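The Robot That Learned When to Stop Thinking

Friday, January 30, 2026
By Dorian Mallet

Print this article | E-mail this article

The machine is called Baptiste, after a former lab mate who was also known for reaching into things without looking. Baptiste is an industrial arm, and its job this winter is to take bars out of a metal bin. It does this all day. A toddler could do it too, though the toddler would want a snack and would eventually throw a bar at somebody.

Picking parts out of a bin is one of those problems robotics has been on the verge of solving for as long as anybody in the building can remember. Parts lie on top of each other. They lean on walls. They slide into corners where a gripper can't open its fingers. A human hand deals with all of this by fumbling, a skill so ordinary that we only have rude words for it.

Clémence Vidal has spent most of her working life trying to give fumbling a better name. Her group at Tillora, a small research outfit, calls its latest attempt Utent. It stands for something, but the something has changed twice and she would like people to stop asking.

The usual recipe goes like this. The robot studies the bin, builds a model of everything in it, works out the best possible grasp, and commits. When the model is right, the result is lovely. When the model is off by the width of a fingernail, the arm closes on air with complete confidence, goes back to the beginning, and builds the same wrong model again. Vidal's team used to watch this happen over lunch.

Utent spends far less effort on the plan. It picks a grasp that is merely decent, starts moving, and keeps a running guess about how wrong it might be. As the fingers get close, the guess is revised. If the doubt grows too large, the robot is allowed to do something undignified: nudge the bar along the floor of the bin and try again from wherever it ends up. The nudge is the heart of the method. It took the group 18 months and one rejected paper to make it work, and the reviewers' main complaint was that it looked like an accident.

"They weren't wrong," says Aurélien Le Goff, who wrote most of the nudging code. "The first versions were accidents. We kept the good ones."

The numbers are modest, and the team deserves credit for leaving them that way. In a run of 100 picks, the old planner missed 16. Utent missed five. It was also a little slower on the easy picks, a fact that appears in the paper in the same size type as everything else. Bars lying by themselves in the open went just as well under the old system. The gain came almost entirely from bars near the walls, where a straight grab leaves no room for the fingers and a small shove can make some.

Money for the work came partly from Drastwood, a maker of shelving hardware that has a great many bins and would like fewer people standing over them. The company sent parts. It also sent a manager, who watched one full session in silence and then asked whether the robot could be made to look more certain.

It can't, at least for now. Baptiste at work has the air of a man searching a coat for his keys. The arm comes down, hesitates, shifts a little sideways and comes down again. Visitors tend to lean forward at this point and move their own hands.

The bin itself is a veteran. Holding it still turned out to matter more than any line of code written in October, when it crept a bit farther across the table with every nudge and the misses climbed all week. The group hunted for a bug in the software for days. The repair was spring clamps on the rear corners, and they have stayed there ever since.

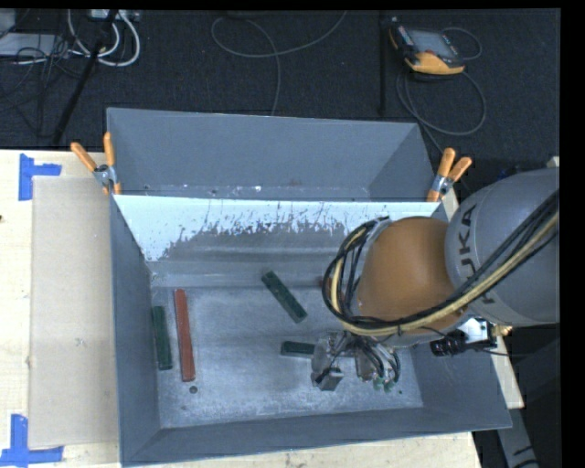
Thierry Marty is not ready to celebrate. Bars, he points out, are about as polite as a part can be, and a method that earns its keep by pushing things around will have a harder time with springs, hooks or anything else that likes to tangle. He would also want to see the same 100 picks repeated in a different bin, by people who had no hand in writing the code. Failing that, he says, he'll settle for a longer list of the misses.

Vidal agrees with most of this, and says the tangling worries her more than the bin does. Hooks are next on the schedule. Eugénie Rey, the newest member of the group, has been given a box of them and told to find out how bad it gets. Her early report is two pages long, and the word "knot" appears on both.

There is also the matter of knowing when to quit. At present Baptiste may nudge the same bar as often as it likes, and once in a while it pushes one back and forth along a wall until somebody gets up and presses the stop button. Le Goff wants a hard limit. Rey thinks the robot should work out its own. They have been arguing about it since before the holidays, and the stop button is still handled by whoever sits closest.

Contact us | Copyright 2026, all rights reserved | Back to top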